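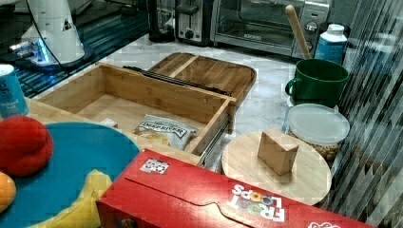

The bamboo box on the bench, with the Froot Loops.

I gave up buying lunch in February. I'd gone through my bank statements for the year before and the total for food bought within a block of work came to $2443. Most of that was sandwiches I don't remember eating.

The rule is simple. Anything from home is fine, and coffee is still allowed. I cook a pot of something at the start of the week, usually lentils or a chicken and rice thing, and freeze half. The first month cost me $206 in extra groceries, which was more than I'd planned, mostly spices and decent containers. Last month it was $77.

The hard part has been the walk past Allar at noon. They do a pork roll that I still think about. I've had one since I started and I paid for it out of birthday money, so I'm not counting it.

I've put $400 of what I saved toward a new clutch for the car. The rest is sitting in the account for now. Next job is finding a soup that doesn't go grainy in the freezer. Potato is out. I'll try pumpkin when it gets cheaper.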